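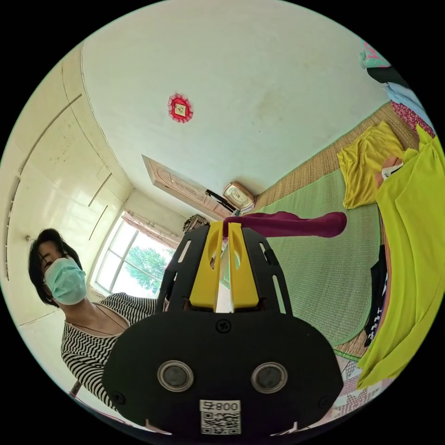
What does Cendby do?

Cendby runs short film festivals for towns that have a screen but no festival staff of their own. We take submissions, program the sessions, clear the screening rights and send a projectionist.

Guoqing Xu and Haiyan Lü started the company after several years of booking films for the Drodwood Shorts weekend. Drodwood is still our largest event and takes place every February. Last season we received 2815 submissions across all festivals. Each film is watched in full by two people before a decision is made.
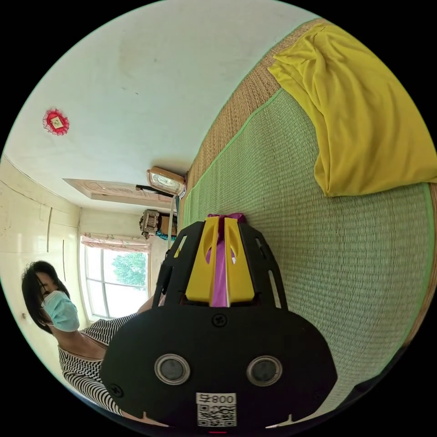 Our projection work is led by Aiguo Luo. He visits each venue the day before opening and checks sound, focus and color from the back row. Strong colors get the most attention. A bright yellow like the one on these gripper fingers, or the magenta-purple of the piece between them, will look wrong on a badly set projector well before skin tones do. Filmmakers may ask for a test of their own file at any venue with 700 seats or fewer.
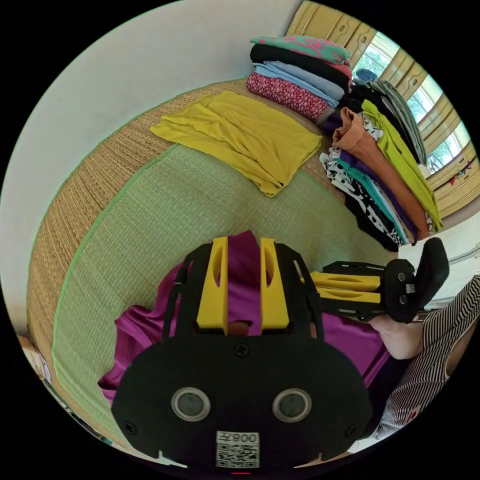
Who we are

Guoqing Xu, director
Haiyan Lü, programming
Aiguo Luo, projection and sound
Sihan Hao, submissions and filmmaker travel
Cuiping Xiong, accounts and venue contracts

We also publish Zinmont, a printed program guide mailed to 2000 subscribers.

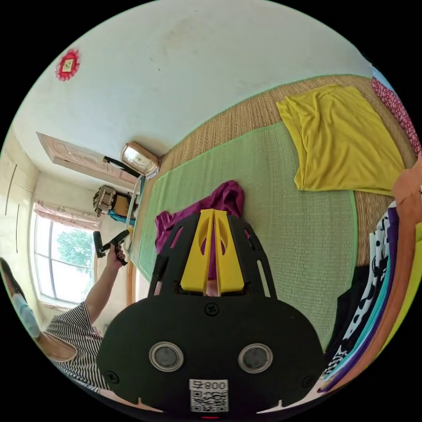 Two yellow fingers and a crumpled magenta cloth.

Venues interested in hosting should write to Cuiping Xiong. Questions about a film already submitted go to Sihan Hao. The office is closed on Monday.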